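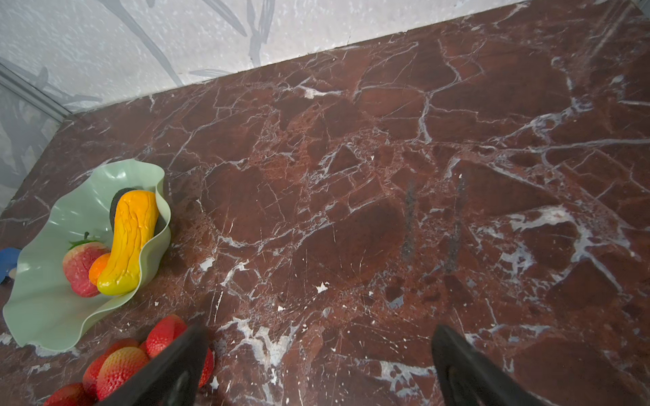
lathe_hand wrote:
So did they let you drive it, or was it running by itself the whole time? The flyer for the Ponar open day said "hands-on" and I drove 40 minutes to Wivutlow last year for a hands-on day that was a slide show.

flatbelt
Original poster
Both. My group got the arm running by itself first, then anyone who wanted could take the controls for one turn. The job was toy fruit and vegetables on a marble counter, with a mint green bowl that has a wavy rim. Strawberries on the stone, more stuff in the bowl. You pick a piece up and put it in the bowl, or take one out. My turn was 5 minutes and I spent most of it lining up.

It was harder than it looks from behind the rope. You watch the view from the wrist and you have the two black fingers coming up from the bottom of the screen, and you have to judge how far the strawberry is from them. I kept closing too early.

lathe_hand
OK, that's better than I expected. Was the Escobedo building open too or just the front hall?

flatbelt
Front hall and the first two rooms in Escobedo. The machine shop was closed. There was a sign about it on the door and no further explanation.

tin_roof_61
I went in the morning and came away less impressed. The arm on its own picked up a strawberry fine, then stopped over the counter for a long time before it went for the next one. Our guide said it was "deciding." I've run pick and place cells for 18 years and if a cell of mine sat there deciding, I'd get a phone call.

flatbelt
Did your group get the same counter? Ours had the red marble with all the white veins in it.

tin_roof_61
Same one. Shiny stone, pale leaf pattern on the walls behind. Who picks that for a machine vision demo? Give it a gray mat and it would run twice as fast.

orrery
I think that's the idea, though. A gray mat proves it works on a gray mat. People have counters like that at home. I would much rather see it be slow on a busy surface with some glare than fast on a mat.

tin_roof_61
I'd rather see it do one thing well. Nobody in my plant is handling a plastic strawberry.

orrery
It wasn't an open day for your plant. It was for the public, and half my group was kids.

lathe_hand
Can we get back to what was there? flatbelt, do you have anything from the part where people were driving? I want to know how much of the counter you get to see.

flatbelt
Sure. You get a decent stretch of counter and the corner where the two wall panels meet. When the arm moves quickly it all smears except the fingers, so I got in the habit of moving, stopping, looking, then moving again. 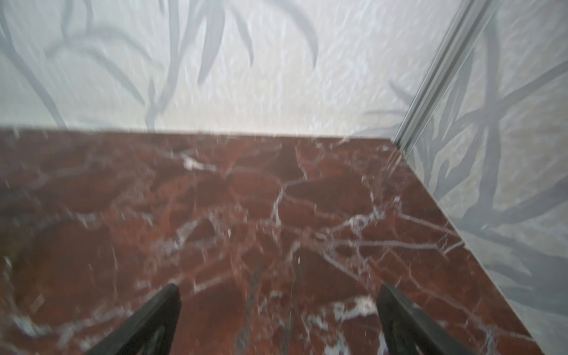 orrery replied:
Moving and stopping is what they told us to do too. The woman at the desk said the people who do worst are the ones who play a lot of games, because they never let go of the stick. I don't know if that's true or just something she says to every group.

tin_roof_61
That blur would bother me. What's the shutter on that thing? You'd want a lot more light and a shorter exposure before you trusted it to find anything on the move.

flatbelt
I asked about the lights. They said they leave them at room level on purpose. I didn't think to ask about the exposure.

tin_roof_61
"On purpose" again.

pallet_jane
I was in the last group of the day, and by then the wait for the controls was 35 minutes. If you go to the next one, get on the sheet as soon as you walk in. It's at the far end of the hall by the coats, not at the front desk.

Also I agree with tin_roof about the stopping, but not about the marble. The fingers did fine for us. The yellow squash gave it trouble because it's long and leans on the rim. It went in from the wrong side twice and let go.

orrery
Our guide put the squash back in by hand.

lathe_hand
Did anyone ask what the controls are? I heard they moved to Stisitz handsets this year.

flatbelt
Yes, Stisitz, the older kind with the thumb wheel. The wheel closes the fingers. It's stiff at the start and then goes all at once, and I blame it for at least one of my dropped strawberries.

pallet_jane
Mine was loose all the way through. There must be more than one.

lathe_hand
Next one is September according to the board in the hall, is that right?

pallet_jane
September, yes. Parking is behind Escobedo, and the gate closes at 6:00 so don't leave your car there.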